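Notes from the Spare Room

Hello again from Lamont, where it has rained every day this week and I have eaten far too much toast. Thank you for all the replies to the last issue, especially the ones about moths.
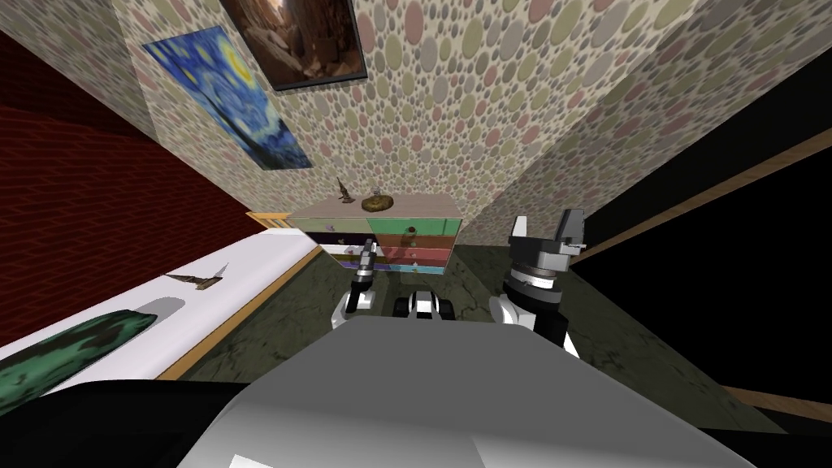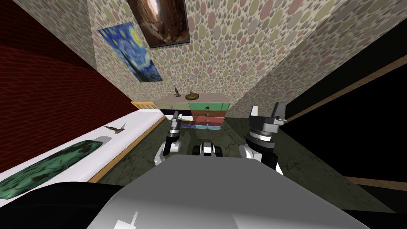
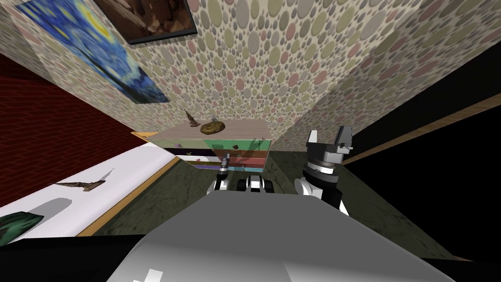
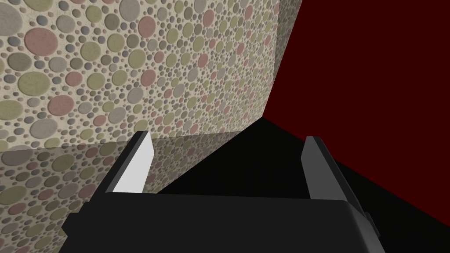

On to the quilts. I drove over to the Gredville fabric swap on Wednesday with a full trunk and strict orders (from myself) to come home with less than I took. You can guess how that went! I've been hoarding scraps in an old dresser for years, and I'd love a colorful one like the dresser three of these pictures show – mine is the brown of weak tea and the bottom drawer sticks. Still, it holds some 300 pieces if you fold them small and lean on the drawer.

The swap itself was great fun. You pay 2 dollars at the door, fill a paper bag, and leave whatever you brought on the long tables. I found a lovely green check, a stack of old shirting, and a half-finished quilt top from Turkunbridge with every seam pressed flat. I'm going to finish it, though I may have to unpick the border first.

The next swap is in August over at Funddale, in the hall behind the library. Doors open at 9, but the good cottons go fast, so I'll be there by 20 past 8 with a thermos and a folding chair. Bring scissors, bring bags, and please take some of my corduroy. I have so much corduroy.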